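Search this site
Type and hit enter

Data Collection Group: Minutes, November

212 views | 6 comments | 4 shares

OK, minutes. I said I'd type them up the same afternoon and then I didn't, so if I've got something wrong, shout and I'll fix it. We started at 2:15 with most of the group in the room and the Bradell people on the phone (the line was bad, sorry, Bradell people, I know you missed the first few minutes).

1. Last month's minutes

Read, agreed, one fix. I had written that the Danko bench would be down for a week. It was down for two days. Fixed.

2. Where we are with the episodes

We have 3858 episodes in the Fokau set that passed review. The goal for the year is still the goal for the year and I was asked not to put a number on it in the minutes until Bradell signs off, so I won't. Everyone seemed pretty happy! The bottle task is way ahead of the cloth folding task, and the cloth folding task is way ahead of the drawer task, which we didn't want to talk about and then talked about for a long time anyway (see item 5).

The reject pile came up. Last batch we threw out 48 episodes. Most of those were the operator starting to move before the recording light came on, so the first bit of the motion is missing. A few were good demos with the wrong task label, and those I can rescue. I'm going to go back through them and relabel the ones I'm sure of. If I'm not sure, they stay out.

3. The bottle task

We spent the most time on this one. The instruction in the task sheet says "hold the bottle with the left arm and pass it to the right arm," and it means different things to different operators. One person brings the bottle all the way up off the table before the second gripper comes near it. Another keeps the base low and tips the bottle over so there's more of it to grab. I do it the second way, I'll admit that now.
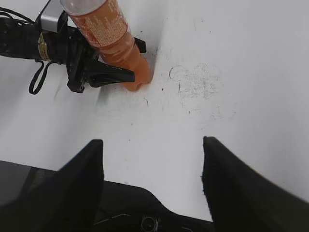
Posted by Aicha El Khatib | Minutes and Notes | 6 comments

So I put the wrist view up on the big screen and we argued over it. The bottle is on a diagonal with its bottom down near the tabletop, one gripper is clamped on the lower half, and the near gripper is wide open. My question was, where should the second gripper go from there? Half the room said the neck end. The other half said the narrow part in the middle, and then somebody pointed out how close that gets you to the fingers that are already holding on. Fair point!

What we landed on, after a lot of back and forth, is that we keep both styles. If every demo looks the same, the policy learns one path and falls apart the minute the bottle is at a different angle. But we do want each style tagged, so we can see later on which one it's copying. New tags are "upright pass" and "tipped pass." Please use those exact words, lower case. I've already found "tiped pass" once and it's been a day.

Also agreed: don't rush the open gripper. A slow approach is fine. A slow approach with a little correction halfway is more than fine, we want those, and please stop deleting them because they look clumsy to you. The clean ones we've got plenty of. What we're short on is people getting a bit off line and fixing it.

One more on bottles. We've used the orange one so much that we're worried the model is just hunting for orange. Starting next batch, we rotate in the clear one and the green one from the supply shelf. I'll put the order on the bench sheet.

4. Table marks

I brought this up, so blame me. There's a smudged patch on the white table, plus little dark specks and scratches, and you can see them in the wrist view. I wanted to scrub everything before every session. I got outvoted, and I've sort of come around. The argument against me was that real tables are dirty, and if all the training data comes off a spotless surface we'll be in trouble the first time we try it anywhere else. The argument for me was that if the same smudge sits in the same spot in hundreds of episodes, the model might start using it as a landmark. Both of those sound right to me, annoyingly.

Decision: wipe the table at the start of each batch, leave it alone during the batch, and shift the table a little between batches. No bleach.

5. The drawer task

Long. I'll keep it short. The Brinda station is still dropping the second camera for a few seconds at a time, and the drawer demos are no use to us without it. We've tried a new cable. We've tried the old cable again. The Bradell side offered to look at the logs, so I'm sending those over. Until that's sorted, no drawer sessions, and the operators booked for drawers move to cloth folding.

There was some grumbling about that (folding is hard on the wrists after an hour, I get it). We agreed to cap folding at 4 blocks per person per day with a real break between them. A real break means away from the controllers, please.

6. Next batch

Target is 600 new episodes, split between bottles and cloth. I asked for more bottles and got talked down. Reviews happen the morning after each session while the operator still remembers what they were trying to do, and that's been working well, so we're keeping it.

7. Anything else

Loose straps and cables near the wrists. Take a look before you start, and if something's hanging where it could snag, tie it up or tell me.

The spare gripper fingers are in the gray drawer now. They're no longer in the blue box. The blue box is for screws.

Somebody asked if we could have the meeting earlier in the day and somebody else said absolutely not. Left open.

To do

Me: relabel what I can from the reject pile, send Brinda logs to Bradell, add the two pass tags to the menu, put the bottle order on the bench sheet.
Operators: use the tags, keep the corrections, stick to the folding cap.
Bradell: logs, and a yes or no on the yearly number.

Closed at 3:40. Next one is same time, same room, and I'll try to get a better phone.

4 shares

Recent in Minutes and Notes
Data Collection Group: Minutes, October
Cloth folding: which corner first?
Danko bench is back up
How we review an episode (updated)
Task sheet wording, round two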